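Kettle base trips the breaker in a shared workroom, but only in the afternoon

We have a workroom on the second floor of a converted shop building in Grustia. There is one square light wood table, a sink, a small fridge and a counter with two double outlets. Since November the breaker for that room has been tripping when the kettle is switched on, and I would like to find the cause before paying for a visit.

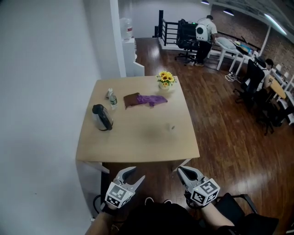
What I have checked so far

The kettle is a stainless steel electric one with a black handle. The rating plate says 1500 W at 120 V. The circuit is on a 15 A breaker in a subpanel by the stairs. The panel cover is marked Voltusley and the breakers look original to the conversion.

The pattern is as follows. Before noon the kettle boils without trouble, every time. After 3 p.m. it trips the breaker on most attempts, usually a couple of minutes in, never at the moment of switching on. After a trip the breaker handle feels warm. If I reset it at once it trips again faster. If I leave it for half an hour it holds.

I tried the kettle at home on a 20 A circuit and it worked normally. I tried both outlets on the counter and the result was the same. Unplugging the fridge seems to help but I have only done that twice, so I don't put much weight on it.

The landlord's position is that the kettle is faulty and should be replaced. The electrician he uses (Lasurer) charges a call-out fee of $300 and the landlord will only cover it if the fault is in the wiring. Is there a way to tell which it is without opening the panel? I own a plug-in power meter and a basic multimeter, and I am comfortable using both at an outlet. I am not going to take the panel cover off.

breadbin_dc

Your kettle is dead. The element is going and it pulls too much when it gets old. Same thing with mine. Get a new one, they cost less than 30 dollars.

ohm_and_away

The symptoms you describe are those of a thermal trip, and they point to total load on the circuit. I would not replace the kettle yet.

A standard breaker has two mechanisms. The magnetic one reacts to a very large current, such as a short circuit, and opens almost instantly. The thermal one is a bimetal strip that heats up as current passes through it and opens after a delay. The delay gets shorter as the overload gets bigger. A trip after a couple of minutes, a warm handle, and a faster trip on immediate reset all belong to the second mechanism.

Now the arithmetic. 1500 W divided by 120 V is 12.5 A. That leaves 2.5 A for everything else on a 15 A circuit. A small fridge with its compressor running can use most of that. One more appliance puts you over.

An aging element does not normally draw more current. Elements usually fail open, in which case the kettle stops heating, or they leak to ground, in which case a GFCI would trip and an ordinary breaker often would not. The previous answer is wrong on this point, although a new kettle with a lower rating would hide the problem.

What you need to find is the load that is present in the afternoon and absent in the morning. It may not be in your room. In converted buildings a circuit often continues through a wall into a hallway or the next unit. Proceed in this order:

1. Plug the power meter into the counter outlet and the kettle into the meter. Record amps during a full boil, once in the morning and once after 3 p.m. If both readings are close to 12.5 A, the kettle is behaving according to its plate. Check that the meter is rated for 15 A first.

2. Put the fridge on the meter by itself and record the draw with the compressor running.

3. Switch the breaker off in the afternoon, after warning the neighbors, and walk the floor. Note every light and outlet that has lost power, including the hallway and any shared closet.

4. Measure the voltage at a free outlet with the kettle off, then with it on. A drop of 3 V or so is ordinary. If you see a drop above 6 V, stop using the circuit for the kettle. It suggests a long run or a poor connection, and a poor connection gets hot.

If step 3 finds nothing and the readings in steps 1 and 2 add up to less than 15 A, the breaker itself is the next suspect. Breakers can weaken after many trips. A loose terminal at the breaker will also heat the strip and cause early tripping. Either of those is a wiring fault for the purposes of your agreement with the landlord, and both are work for an electrician.

Panel location matters too. These devices are calibrated for a given ambient temperature, and a subpanel in a stairwell that gets afternoon sun will trip a little sooner. It is a small effect, but with a circuit this close to its limit it could decide the matter.

Until this is settled, do not run the kettle on an extension cord from another room, and do not let anyone fit a 20 A breaker in place of the 15 A one. The wire behind it is probably 14 gauge, and the breaker is there to protect the wire.

flatpanel23

Agree with the above. I had this in an office and it was a space heater in the unit next door, on our circuit. It came on when their afternoon shift started. Step 3 took ten minutes and found it.

One addition: write the readings down with the time next to each. My landlord paid once he had it on paper – before that he would not discuss it.

Comments (4)

ohm_and_away: Good point about the times. A phone note is enough.

original poster: Did step 3 today. The outlet in the hall closet is on our circuit and there is a dehumidifier plugged into it, on a timer set for 2:30 p.m. The plate says 5.1 A. The kettle read 12.3 A in the morning and 12.2 A in the afternoon. I have sent the figures to the landlord and asked for the dehumidifier to be moved.

breadbin_dc: still think a new kettle would be easier

tiltswitch: 12.2 plus 5.1 is already 17.3 before the fridge. Surprised it ever held in the afternoon. Is the dehumidifier on a humidistat as well as the timer? That would explain the attempts that didn't trip.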